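Bread basket, finally

Quick one, supposed to be out the door by 4. The bread basket. I have gone back and forth on this stupid basket since May and I am done, it stays.

Oval, shallow, brown, synthetic weave. From Vultholm, the outlet one past the tire place. I wanted real willow. Real willow sheds, and crumbs get down in it and live there forever. This you can turn over the sink and bang. Rolled rim too, so no snagged sleeves.

Put it on the light grey cloth because the white one has a beet situation. Grey is better anyway, should have done it years ago. Crumbs hardly show.

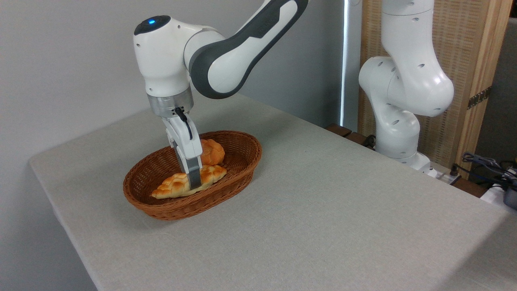 Braid in front, round one behind.

So the question was one bread or two. I like two. The braid lengthwise, following the basket, and the bun tucked in back of it. Leaves a bit of weave showing at the left end and I've decided I like that as well. My mother's generation filled a basket till it slid off. Not doing that.

No napkin liner. Tried one, looked like a diner. Also more laundry.

And then the other way, which I keep coming back to: just the round bun in the basket, braid straight on the cloth in front. Sounds wrong. But the braid has all those pale creases between the golden bits and against plain grey you really see them, in the basket it's brown pattern on top of brown pattern and your eye gives up. The bun doesn't mind, it's got that lobed top and holds its own in teh middle of all that weave. 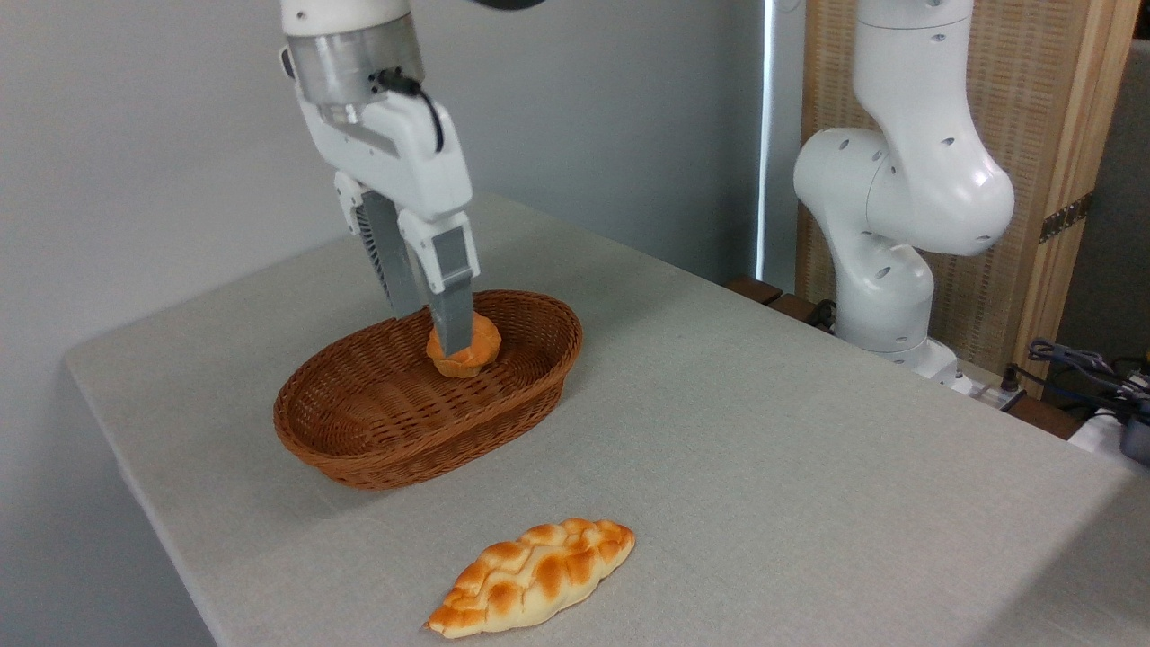

Orbán left a comment on the last basket post saying a long loaf should never go in an oval anyway, get a board for it and keep the oval for rolls. Probably right. I don't have a board I like. The Burnovik one is too thick and weighs as much as a door.

Anyway. Basket stays, cloth stays, braid is undecided. Will look at boards next and report back, proably at length.

Ok shoes. Going.

Contact | © Hukach Table Notes | Back to top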